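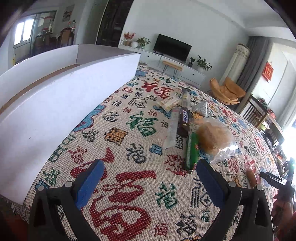
2 min read

Mederov hand-held gripper, two-finger, blue pads
Stock code 173

Data collection gripper, hand held, camera on top. Black body, two fingers with blue rubber pads, each finger on a pair of curved arms. Sold singly or as a pair, one for each hand.

Snack sorting is our usual tryout for anything with soft pads. Mixed wrappers on a woven blanket – a Snickers, a bun in a crinkly plastic bag, a foil packet, long wrapped bars, one small orange sausage. Fringe and weave are harder on finger tips than a bench top, so try yours on fabric too.

Notes from the bench

Tanveer Arain ran it against the Prornlow, same items, same blanket. Prornlow has the stiffer fingers and is better on bars. Mederov better on the bun, squashes it less. Foil packets a draw, both tend to push them along before they close. Come in low and slow.

Kulsoom Tarar prefers the Mederov trigger, lighter pull. Danish finds it too light and keeps closing early. Matter of taste realy.

Camera is wide. You get the other hand and most of the room in view, with dark corners. Fine for our work, check your softwear can handle the curve.

In the box
Gripper with pads fitted
2 spare pads, blue
Camera bracket
Driver for the finger screws

Charge time roughly 4 hours. Pads wipe clean with a damp cloth, no solvents. Colour is blue only for now, grey expected in March.

Trial units can be borrowed before you buy – ask Irfan Bajwa at the Sandhu counter. Return with all the screws please.

Page updated 24/02/2021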